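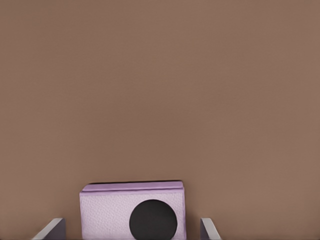

**Jan 5, 2024** – Mellska will close the lower section of Grinanska Road to trucks for 4 weeks while crews replace a water main laid under the shoulder. The work covers 1122 feet of pipe and serves 104 homes. Cars can still use one lane, with a signal at each end.

Town engineer Yung-ching Tsang said water will be shut off twice, both times overnight. Residents will get door notices two days ahead. Repaving is set for September – the shoulder will stay gravel until then.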